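Zosell » Storage » Tabletop Shelves » Veloso Two-Level Shelf

Veloso Two-Level Tabletop Shelf, Brown

Item no. 1783
Status: in stock, Grotomport warehouse
Sold by: single unit
Supplied assembled: yes
Cups included: no (see Fatley Stacking Cups, item no. 167)

Product overview

The Veloso is an open, rectangular wooden shelf unit for use on a table, counter or sideboard. It has a flat upper level and a lower compartment. The front is open and there is an open gap at the back, so items in the lower compartment can be reached from either side when the unit stands clear of a wall.

It is intended for light household goods: drinking cups, beakers, small bowls, napkins, tea boxes and similar. It is not intended for cast iron, filled storage jars or small appliances. Weight should be spread over the full length of the board.

The unit has no doors, drawers or adjustable parts. The distance between levels is fixed. Customers who need a variable height should look at the Veloso Adjustable, which uses the same finish but is not compatible with this unit for stacking.

Use with Fatley cups

The Fatley cup is a tapered plastic cup with a rim wider than its base. Cups of the same size nest. The range is sold in red, green and blue, and colors can be mixed within a stack.

Single cups can be placed on the upper level with the rim up or the rim down. Rim down gives the wider footprint and is the more stable position on a surface that gets bumped. Rim up is faster for serving. Long nested stacks should be kept on the table or in a drawer. A long stack stood upright on the upper level will tip if the table is knocked.

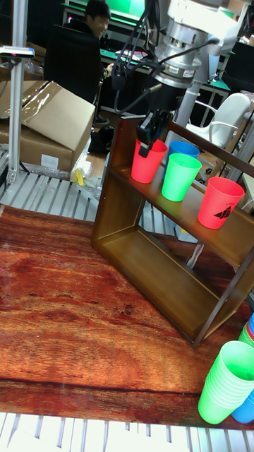
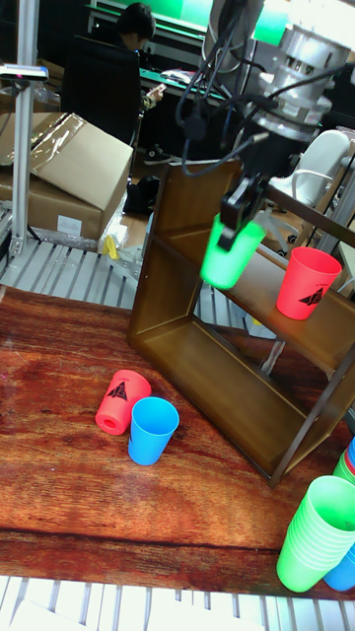 Veloso shelf on a wood-grain tabletop with red, green and blue cups. Cups sold separately.

Placement

Place the unit on a level, dry surface. On glossy or lacquered tabletops, fit the self-adhesive felt pads supplied in the accessory bag, one at each corner of the underside. Wipe the contact area with a dry cloth first and let the adhesive set overnight before loading.

Leave clearance above the upper level equal to at least twice the height of the tallest item stored there. Under wall cabinets, measure before ordering.

Do not place the unit over a radiator or next to a hob. Repeated heating will open the joints.

Load

Upper level: 65 standard cups' equivalent weight, evenly distributed
Lower compartment: same as upper level
Do not sit, stand or lean on the unit.

The upper level was cycled 3000 times at rated load in the Zosell workshop with no measurable sag. Test notes are available from Nhyira Agbenyega, product support, on written request. Quote the item number.

Cleaning

Wipe with a damp cloth and dry at once. Mild dish soap may be used for sticky residue. Do not use scouring pads, bleach or solvent cleaners. Do not immerse. Put cups away dry; water trapped under an inverted rim will leave a ring on the board. Light rings can usually be removed with furniture oil applied along the grain.

Packing and delivery

Ships in one carton with corner protectors. Check the boards for transit damage before discarding the packaging. Claims must include a photo of the carton label and be made within 14 days of delivery. Returns are accepted in the original carton only.

Spare parts

Felt pads, set of four
Touch-up stick, brown
Accessory bag, complete

Spare parts are sent by letter mail and do not qualify for combined shipping with full-size items.

Questions from customers

Can two units be stacked?
No. The upper level has no locating points and the top unit can slide.

Can it be screwed to a wall?
No. The unit is designed for tabletop use and has no fixing points.

Is the finish food safe?
The finish is suitable for contact with clean, dry tableware. Unwrapped food should not be placed directly on the boards.

Will it be offered in a lighter color?
A natural version is planned for June.

Page maintained by Mohammed-Awal Arthur. Specifications last revised December 2018.

Related items: Fatley Stacking Cups, Veloso Adjustable, Veloso Cutlery Tray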